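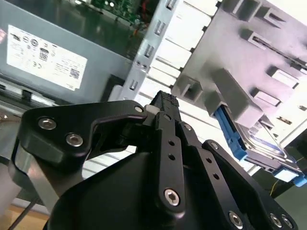

How long can cooked grains be kept in the refrigerator? Cooked rice, barley and quinoa should be eaten within four days, and anything older should be thrown away.

Search this site Go

Cooking and Storing Grains for the Week
12 October 2021 – Welwood Nutrition Office

Rinse two cups of dry grain under cold water until the water runs clear. Cook according to the package directions, without added salt.

Spread the cooked grain on a shallow tray and let it stand until the steam has gone – no longer than 40 minutes. Divide it into single portions in covered containers and label each with the day of cooking. Refrigerate at once.

Portions intended for later use should be frozen flat in bags. Frozen grain may go directly into soup. For side dishes, add a spoonful of water and reheat, covered, until steaming throughout. Do not reheat a portion more than once.

The November guide will cover dried beans.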